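Viso Refresh Manager

Refresh Manager is the scheduling module for Viso reporting servers. It controls when source data is pulled, in what order tables are rebuilt, and which reports are held back if a source fails. It is sold separately and needs Viso Server on the same network.

Jobs are defined per source, with dependencies set between them. A sales summary that draws on the orders table will wait for orders to finish loading, even if its own start time has passed. If the wait exceeds the limit set on the job, the previous version of the report stays in place and is marked with the time of its last good load.

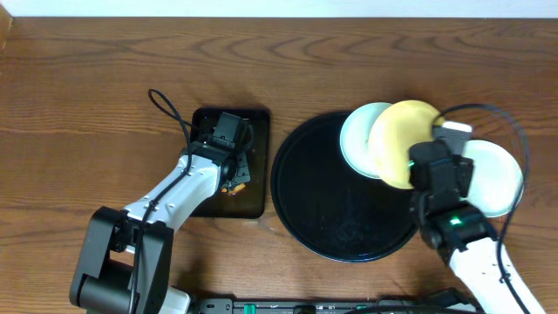

Source connections

The module reads from relational databases, flat files on a network share, and spreadsheets. Connectors for Trolard and Chowdary accounting exports are included. Each connection stores its own credentials, time zone and retry rule. The default is two retries, 30 minutes apart, after which the job is logged as failed and an alert goes to the owner.

Incremental loads are supported where the source table has a reliable change date. Where it does not, the table is reloaded in full. Full reloads on wide tables should be set to run outside office hours.
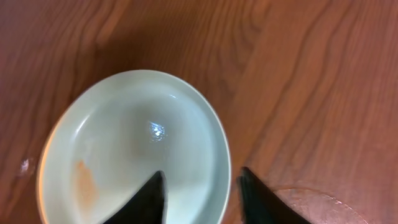 Shallow round bowl on a wooden tabletop.

Job history is kept in a plain table that can be reported on like any other source. Fields include start time, end time, row count, rows rejected and the reason for each rejection. Row counts can be compared with the previous load – a drop larger than the threshold stops the job before anything is published.

At Clundside, the overnight run covers 65 jobs. Indira Thomas moved these from hand-written scripts in November and kept the original job names, so existing alert filters did not need to change. The migration guide written by Yamuna Rao follows the same method.

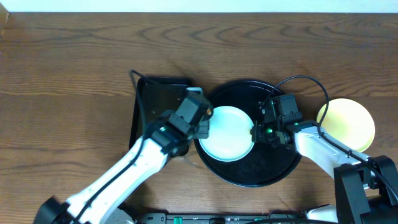
Requirements and licensing

Viso Server with administrator access
A service account with read rights on every source
About 2 GB of free disk space for logs and staging
Outbound mail for alerts (optional)

Licenses are issued per server, with no limit on jobs or sources. A test server may run under the same license if it does not publish to users. Support requests should include the job log and the connector version shown on the Settings page.

Page last updated Sep 7, 2023

Shares: 2
Comments: 0

Related items
Viso Server: installation notes
Viso Alert Rules
Chowdary export connector
Trolard export connector
Setting row count thresholds, by Hamisi Lukumay
Time zones in scheduled loads, by Sandamali Munshi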